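Hand gripper no. 14, finger pads and shell
Tuesday, bench by the windows, Civirdale

Started at 8:20. The gripper came back to my bench with a note on tape: "left side slips". I write down everything in order, so the next person does not need to repeat it.

First I checked the easy things. Battery is good, cable to the recorder is good, the lens is clean. The trigger moves freely and comes back by itself. When I close it slowly on a steel rod, the right pad touches first and the left pad comes a little after. When I close it fast I do not see this, so I think the operators felt it for a long time before they could say what it is.

Opened the shell (four screws, the short one goes near the slot, please do not mix them). The left finger carrier had play on its pin. I measured 0.43 mm at the tip. Our limit in the Flanden sheet is 0.2 mm. The right one is inside the limit and I did not touch it.

The pin itself is not worn. The bushing is. I pushed it out with the small Imden press and put a new one from the drawer. It went in crooked the first time and I had to take it out again - my mistake, I did not warm the carrier. Second time it was straight. After this the play is 0.12 mm.

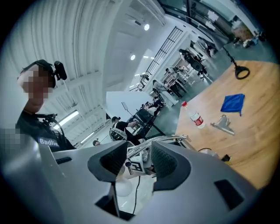
Then the pads. Both are from lot 223. I washed them with soap and water only, no alcohol, because alcohol made the older lot hard after two weeks. The left pad had a thin shiny line across the pattern, near the outer rim. I can feel it with the nail but it is not a cut. I left the pad in place and wrote the line in the pad log, with a sketch. If it becomes longer we change both pads together and never only one, otherwise the closing point moves and we must do the zero again.

Zero after the repair: close fully, hold, press reset, open fully, hold, press reset. Do it three times. The first value is always a bit different and I do not use it. Second and third were the same, so I saved the third one in the Hailu file.

Marker check also done. The recorder finds the marker from all the usual angles, but it loses it when I turn the wrist very far to the left. I believe it was like this before also, because the log from March has the same gap. I did not change any camera setting.

Slip test with the steel rod, 12 closings, no slip. With the smooth plastic tube, 12 closings, it slipped one time, on the ninth. I am not sure if this is the pad or my hand, I was already tired from holding it.

Open points:
- order bushings, there are only two left in the drawer
- ask Flanden if the new bushing can be longer by 1 mm, there is space for it
- repeat the tube test tomorrow with fresh hands, and let another person do half of it
- the short screw is a little round in the head, replace it at the next opening

One more thing for the night shift. Please do not hang the gripper by its cable on the hook. The strain relief is already bent on two of them and I have no spare for that part. Put it flat in the foam, pads open.

Finished 11:40. Gripper is back on the shelf with a green tag.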